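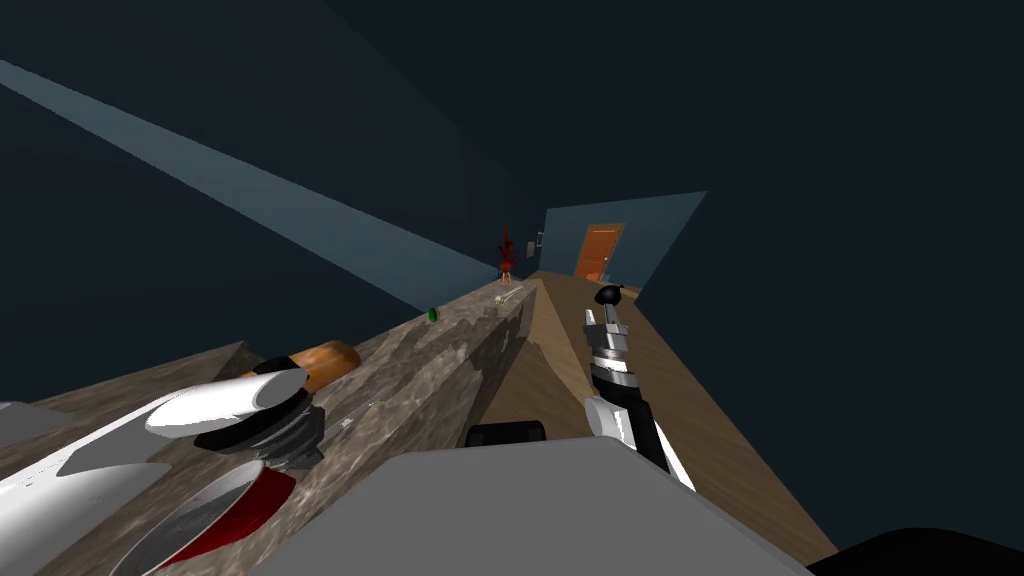

Simulated kitchen used in the student robotics competition, with both of the robot's arms in view at the marble counter.

Last updated: 22 Jan 2020

Plindindale student team moves on in simulated kitchen robot competition

PLINDINDALE — The Plindindale High School robotics club has qualified for the final round of the Clusico Challenge, a competition in which student teams program a two-armed robot to do household jobs in a computer-simulated kitchen.

The club finished the qualifying round with 2844 points out of a possible 3979. It is one of two teams from the Arkby area to go through. The other is from Sotomayor Technical School.

All teams work with the same simulated robot and the same rooms. They write the code that moves the arms, choose how the robot approaches the counter and decide when each gripper opens and closes. Points are given for finished tasks and taken away for dropped items and for contact between the arms and the furniture.

The qualifying tasks covered reaching, picking up and setting down kitchen items. Judges ran each program from several starting positions, and teams were not told ahead of time which ones would be used.

The Plindindale club meets after school in the computer lab. Members split the work into two groups, one for arm movement and one for grasping, and spent most of January joining the two parts of the code. The club lost most of its points on tasks that need both arms at once — an area it plans to work on before the final.

No robot hardware is needed to take part. The simulation runs on the school's existing lab computers, and entry is free for public schools in the district.

The final will be held in Arkby and is open to families and the public. Finalists will run their programs on a large screen and answer questions from the judges about their code. Visitors can also try a practice version of the kitchen between rounds.

Students who want to join the club can sign up at the school office. Programming experience is not required.

Filed under: School News, Clubs & Competitions

Contact: Plindindale High School Communications Office | Back to top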